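Unit 5: Reading a vendor's offer
Handout for Lovisa Sundqvist's section, February 16, 2023

The Tedon hand-held gripper kit is sold as "ready for any household fabric." Treat that as a claim to be tested. The brochure reports 1327 grasps and leaves out how many were on cloth -- or what counted as a success.

A bunched pinch is the easy case. Two curved fingers will close on a fold of thin cloth almost anywhere. Finding a corner or lifting one layer is harder, and the brochure skips both.
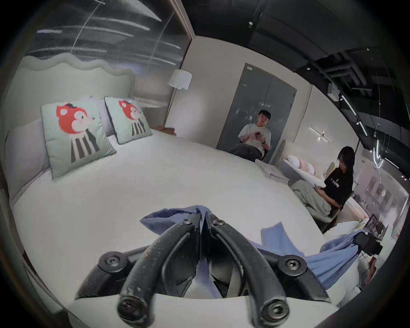 Before March, read the offer again and write down:

1. What the price of the kit leaves out (spare fingers, hinge screws, support).
2. Which trials you would ask Tedon to repeat in front of you.
3. Who scored the grasps.

Keep it to 2 pages. Arlindo Camargo has the brochure.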